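Cleltby sorting room – open metal bin, condition checklist
Form 3637, December 16, 2022

1. Table surface under bin. Pass. Wood, no splitting at the bin corners. Bin does not rock when pressed on any side.

2. Rim and upper edges. Pass. Run a gloved hand along all four sides. No burrs found. Front wall is the low one – check it first, as most reaching is done over it.

3. Rear inner slope. Comment. Upper part still bright, lower part worn to darker gray with a ragged line between the two. Thin vertical streaks. Wear is cosmetic at this stage. Recheck in September. 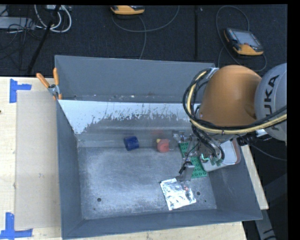 4. Floor. Pass with comment. Scuffed throughout. No scratch catches a fingernail. The two round holes are to be kept clear and their edges felt for sharpness at each inspection.

5. Contents. Comment. Items were left in the bin, including a cup on its side and a foil packet. Foil edges can cut – pick up flat, do not slide along the metal. The white tray should lie flat on the floor, not tilted against the right wall.

6. Load. Pass. Limit for this bin is 40 lb. Contents well under.

7. Cleaning. Open. Wipe with Brunar neutral cleaner, no abrasive pads. Small pale specks low on the back wall to be wiped and noted again if they remain.

Next form: 3637, bin 42.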